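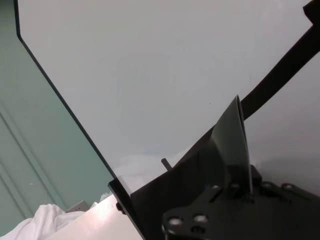
Open day at Plavau – anyone else go?

rekha_r
Went along on Mon 16 June with my brother-in-law and ended up staying more than three hours. I'd booked the 30 minute slot, but the chap on the door didn't mind. Loved it! I could have watched the arms all afternoon (my feet disagreed).

Grolen_Jef
I was in the 12 o'clock group. Bit underwhelmed, to be fair. Too much standing about while things got set up again, and you couldn't hear the talk from the back.

rekha_r
Really? Asnakech Chala did our talk and she was brilliant – took questions from the kids first. Here's the board on one of the tables, sorry to anyone who has to tilt their head.

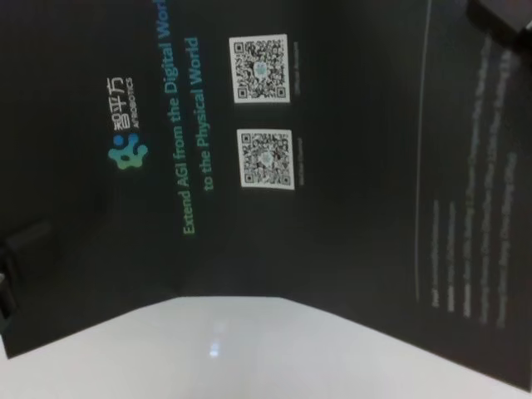 Last edited by rekha_r, Tuesday 21:14

"Extend AGI from the Digital World to the Physical World". Got to admire the ambition.

skarpi
Slogans like that put me off. I'd sooner read what the gripper can lift and what it costs.

Grolen_Jef
Same. I asked about price and got a leaflet.

edileuza_b
Oh come on, it's an open day, nobody was going to sell you one over the biscuits! The logo's nice, with the blue and teal. Did either of you scan the QR codes?

rekha_r
No, my phone was down to nothing by then. Is the Irnar visit still on, does anyone know? I missed the one in May.

skarpi
Still on, but the car park's tiny. Get the 80 bus.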